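How to oil a butcher-block worktop

Our worktop is the light kind, and in its first winter it became dry and a little grey near the sink. I was afraid to touch it. Then Houda Tawfik, my neighbour on Skumska Street, lent me her tin of oil and her old sanding block, and I have done the job every year from then on. I write the steps as I do them, so that a person who never did it can follow.

What you need

Sandpaper in two grades, medium and fine
Food-safe oil for worktops (I use Gemgate, 1000 ml, there is plenty left for next time)
Cotton cloths without fluff
A soft brush or a vacuum cleaner
Thin gloves, if you have sensitive hands

Before you start

Take everything off the wood and wash it with warm water and a very small amount of washing-up liquid. Wipe it with a clean damp cloth and leave it overnight. Do not be impatient with this part. My first time I sanded in the afternoon of the same day, and the paper was full of grey paste in a minute.

Sanding

Begin with the medium paper and always go along the grain. If you go across, the scratches show up as soon as the oil is on. Press lightly and keep the block flat, especially near the edges, where it is easy to make them round. For a ring from a cup, sand a wider area than the ring itself, otherwise you will get a small hollow. Finish with the fine paper, then brush off the dust and wipe once more.

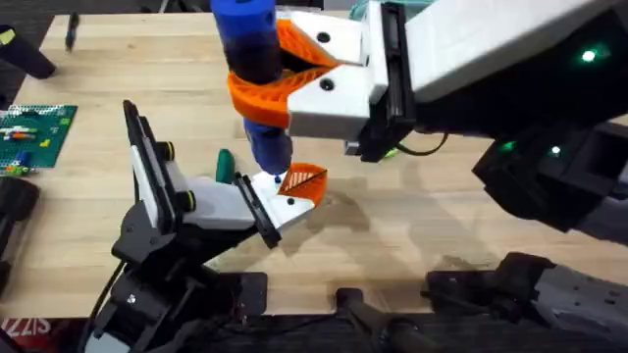
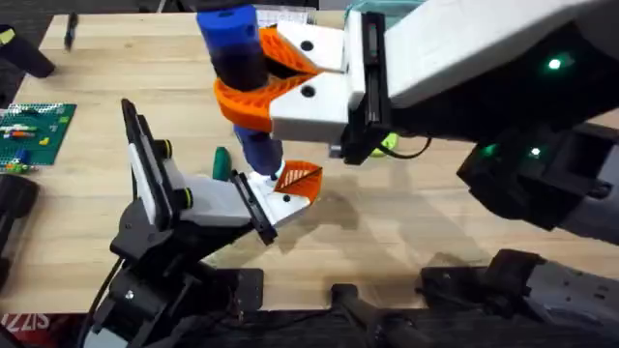
Light wood tabletop. On pale wood like this, test the oil in a corner first.

Oiling

Shake the tin well. Pour a little oil on the cloth and rub it into the wood, again along the grain. The layer must be thin. Wait for the time written on your tin — with mine it is 15 minutes — and then wipe away all that stays on the surface. Oil left standing becomes sticky, and it is a big work to remove it.

I give 3 coats, with one night between them. Myroslav Kostiuk from the Issahaku timber shop told me that two are enough for an old worktop, but around the sink I prefer the third. Do not forget the end grain and the edge of the cut-out. They drink more oil than the top.

The cloths

Please take this seriously. Cloths with oil can heat up by themselves and catch fire. Spread them flat outside until they are hard, or put them in a metal tin with water and close the lid.

Afterwards

Keep water away from the wood for some days, and do not put heavy things on it. Later, when drops of water no longer stay round on the surface, it is time for a new coat.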